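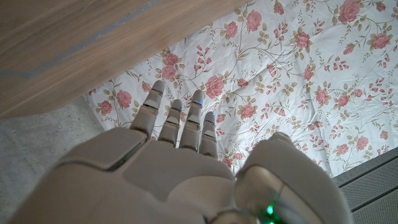
手首側のカメラから見た手。指の関節と親指の付け根にランプが点灯している。

両腕ロボット班「Thampi」 よくある質問
Sillulo高専 ロボット研究会
最終更新 2018年7月3日

見学に来た人、入会を考えている人、合同練習の相手校から受けた質問をまとめました。入会手続きそのものについては研究会のトップページを見てください。機体の型番や配線図は公開していません。

活動について

Thampi班は何をしている班ですか
両腕のロボットを使い、机の上の物を扱う課題に取り組んでいます。今年度の主な課題は入れ子のカップです。色と大きさの違うカップを机に並べ、ロボットの手でつかみ、重ねたり、重なったものを外したりします。研究会には走行班と両腕班の2班があり、Thampiは両腕班の機体の名前です。班の名前としても使っています。

なぜカップなのですか
Lovunari大会の卓上部門で、入れ子の器を使う課題が指定されているからです。それに、カップは壊れにくく、大きさの違いがはっきりしていて、練習の結果が見てすぐわかります。前の年度は布をたたむ課題をやっていましたが、成功と失敗の線引きで毎回もめていました。カップは入ったか入らなかったかで済みます。

Lovunari大会はいつですか
11月です。日程と会場は大会の要項が出た時点でトップページに載せます。応援や見学の申し込みも、そのときに受け付けます。

授業の単位になりますか
研究会の活動だけでは単位になりません。4年生以上で、卒業研究の予備調査として同じ機体を使っている人がいますが、手続きは研究会とは別です。担当の先生に先に相談してください。

指導しているのはどなたですか
制御の授業も担当しているスッバラオ・スブラマニアム先生(Subbarao Subramaniam)です。練習には毎回ではありませんが顔を出します。機体の電源を入れてよい日は先生の予定に合わせて決めています。相談は日本語でも英語でもかまいません。

練習内容について

1回の練習は何分ですか
機体を動かす時間は40分で区切っています。準備と片付けは別です。40分を過ぎると、うまくいっている途中でも次の組に交代します。時間の延長はありません。待っている組は記録係か、机の上の物を並べる係をやります。

1回の試行とは何を指しますか
並べ係が机から手を離し、記録係が番号を読み上げてから、操作者が終了を宣言するまでを1回と数えます。途中で止めた場合も1回です。カップが机から落ちたらその時点で終了にします。拾って続けることはしません。

カップの置き方は決まっていますか
練習の段階で変わります。初めての人は、離して置いた単独のカップから始めます。慣れてきたら、2個重ねたものと単独のものを混ぜて置きます。上に入っているカップだけを取り出すのは、単独のカップを持ち上げるのとは別の難しさがあります。指が縁にかかる余地が少なく、外側のカップまで一緒に持ち上げてしまうことがよくあります。

配置は並べ係が配置表から選びます。操作者には直前まで見せません。表にない置き方を試したいときは、先に記録用紙の備考欄に絵を描いておいてください。言葉だけだと後で読んでもわかりません。

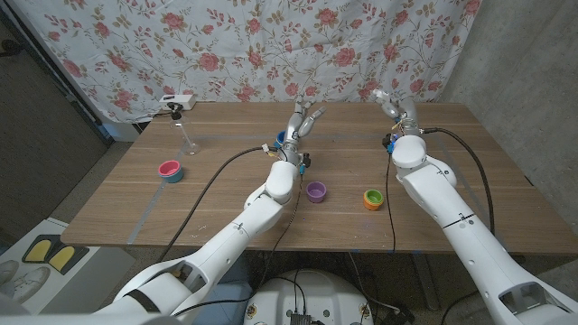
重ねたカップと単独のカップを混ぜた配置。青いカップは左手のところにある。

色の組み合わせに意味はありますか
競技上の意味はありません。記録で「右奥の重ね、外オレンジ、中緑」のように書けるので便利だというだけです。ピンク、紫、青緑といった呼び名は班内で統一しています。水色と呼ぶか青緑と呼ぶかで記録が割れたことがあり、それ以来、呼び名の表を記録用紙の裏に貼っています。

右手と左手の役割は決まっていますか
決めていません。近いほうの手で取るのが基本です。ただ、机の中央付近ではどちらの手も届くので、操作者が迷います。今の班では、中央のカップは先に動かし始めたほうの手が最後まで担当する、という約束にしています。途中で持ち替える練習は別の枠でやります。

両手を近づけるのは危なくないですか
危ないので、手順があります。片方の手をカップの近くに置いてから、もう片方を近づけます。同時に寄せてはいけません。近づける側は速度設定を一段落とします。記録係は「近い」と声をかけてよいことになっていて、声がかかったら操作者は必ず一度止まります。声が早すぎたかどうかの議論は試行が終わってからにしてください。

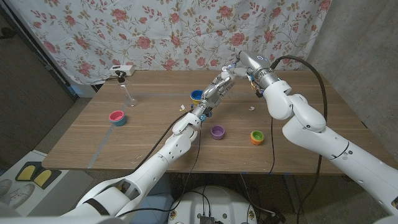
青いカップのすぐ上で左右の手が向き合う。手前に紫、右にオレンジと緑。

指は何本ありますか
片手につき、親指と、ほかに4本です。指は節に分かれていて、曲げると人の指に近い形になります。ただ、人の手と同じつもりで操作すると、親指の位置がずれることが多いです。初めのうちは親指を先に決め、そのあとで残りの指を閉じるように教えています。

どの指でつかむのがよいですか
小さいカップは親指と隣の指、大きいカップは親指とほかの4本という分け方から始めます。これが最善かどうかはまだわかっていません。昨年度の先輩は小さいカップにも指を多く使っていて、そちらのほうが落とす回数は少なかったようです。その代わり、机に残ったほかのカップに指が当たりやすくなります。両方の記録を取って比べているところです。

これまでの成績を教えてください
今年度に入ってからの試行は275回、そのうち成功は159回です。成功の基準は、目標のカップが指定の場所か指定のカップの中に入り、手を離したあとも倒れていないことです。失敗の内訳は集計中です。配置が途中の段階で変わっているので、この数字をそのまま他校の成績と並べることはできません。聞かれれば出しますが、比較の材料としてはあまり役に立たないと思います。

失敗した試行の記録は残しますか
全部残します。番号を飛ばすのは禁止です。操作者の勘違いで始まった試行も、備考に「配置違い」と書いて残してください。以前、失敗の記録を書かずに番号を詰めた組があり、映像と用紙の番号が合わなくなって丸2日かけて直しました。

カメラは何台使いますか
高い位置から机全体を見るものと、手首側から指先を見るものを使います。指先の映像は手が大きく写るので、カップの位置を知るにはあまり向きません。指がどこまで曲がっているかを後で確かめるときに見ます。最初の報告書では机全体の映像だけで十分です。

プログラムで自動で動かしているのですか
今の練習は人が操作しています。自動化はFlamumという記録整理用の自作ソフトの次の段階として計画していますが、まだ机の上で見せられるものはありません。Flamumは試行番号と映像の時刻をそろえるだけのものです。カップを見分けたり、腕を動かしたりはしません。名前だけ聞いて自動制御のソフトだと思って入会してきた人がいたので、ここに書いておきます。

参加と見学について

初心者でも入れますか
入れます。昨年度の入会者の半分以上はロボットに触ったことがありませんでした。最初の数回は並べ係と記録係をやってもらい、機体の操作はそのあとです。記録係を飛ばして操作に入ることは、経験者でも認めていません。ほかの人の失敗を用紙に書いていると、自分の番で同じことをしにくくなります。

プログラミングができないと困りますか
操作と記録には必要ありません。Flamumの手入れや集計をやりたい人は、Pythonの基礎がわかると早いです。わからなければ入ってから覚えれば間に合います。表計算ソフトだけで集計している人もいます。

他学科でも入れますか
学科は問いません。今は機械と電気の学生が多いですが、物質の学生もいます。

中学生の見学はできますか
できます。保護者か学校の先生と一緒に来てください。見学は機体が動く時間に合わせるので、希望の日をいくつか書いて申し込んでもらえると助かります。見学中は操作者に話しかけず、質問は記録係か、交代の時間にお願いします。見学の人に並べ係を体験してもらうことはありますが、機体の電源が入っている間に机へ手を伸ばすのは、必ず班員の合図のあとです。

持ち物はありますか
筆記用具と、床に置いても困らないかばんを持ってきてください。長い髪は結び、首から下げる名札やストラップは外してもらいます。袖の広い服も避けてください。足元は、かかとのある靴やサンダルでは参加できません。

写真や動画を撮ってもいいですか
機体と机の上は撮ってかまいません。人の顔が入るときは本人に聞いてください。大会前は、配置表と記録用紙の撮影を断ることがあります。

設備と安全について

ケーブルを踏んだらどうすればいいですか
その場で声を出して、動かないでください。操作者が止めたのを確認してから足をどけます。抜けていないように見えても、手首側の接続まで班員が一通り確認してから再開します。黙って足をどけて、次の試行で手だけ反応しなくなるのがいちばん困ります。

腕を動かす前のケーブルの確認では、手首から先を特に見ます。腕を伸ばしたときに余りが足りるか、机の角に引っかかっていないか、床に垂れた分が人の通る側に出ていないか。確認した人は用紙の頭に名前を書いてください。

緊急停止は誰が押しますか
気づいた人が押します。見学の人も押してかまいません。理由はあとで聞きます。押したことで責められることはありません。ただし、解除は班員だけが行います。

机の上にカップ以外の物を置いてもいいですか
配置表にない物は試行の前に下げるのが原則です。置いたまま始める場合は、何がどこにあるかを備考に書いてください。紙切れのような小さな物も、気づいたら書いておくと映像を見返すときに迷いません。飲み物は練習場所に持ち込めません。

机に貼ってあるテープは何ですか
はがさないでください。傷んできたら班長に言ってもらえれば対応します。自分で貼り直すと、前の記録と位置がずれます。

カップが壊れたり、なくなったりしたら
班長に伝えて、用紙に書いてください。弁償はありません。似たカップを家から持ってくるのはやめてください。大きさが少し違うだけで重なり方が変わり、前の記録とつながらなくなります。練習の終わりには、片付け当番が全部重ねてみて、欠けがないか確かめます。

指の調子が悪いときは自分で直していいですか
だめです。指の節のねじを増し締めしたくなる気持ちはわかりますが、触らないで先生か班長に渡してください。症状は「親指が遅い」「中指が途中で止まる」のように、指と動きを分けて書いてもらえると調べやすいです。「調子が悪い」とだけ書かれた紙が何枚もたまっていて、どの日のどちらの手のことかわからないものがあります。

合同練習について

他校との合同練習はしていますか
年に何度かしています。相手校に機体を運ぶことはできないので、来てもらう形になります。操作方法が学校ごとに違うため、相手校の人には最初に記録係をやってもらい、こちらの合図の出し方に慣れてから操作してもらいます。

記録を見せてもらえますか
合同練習をした日の分は、用紙の写しと集計表を渡しています。映像は班員の声が入っているので、音を消したものだけです。過去の分については、使う目的を書いて問い合わせてください。返事に時間がかかることがあります。

大会の課題について教えてもらえますか
Lovunari大会のルールの解釈は、うちでは答えられません。大会事務局に聞いてください。うちの練習方法についてなら、配置表の作り方も含めて説明できます。

問い合わせは、トップページの連絡フォームから「両腕班」を選んで送ってください。定期試験の期間中は返信が止まります。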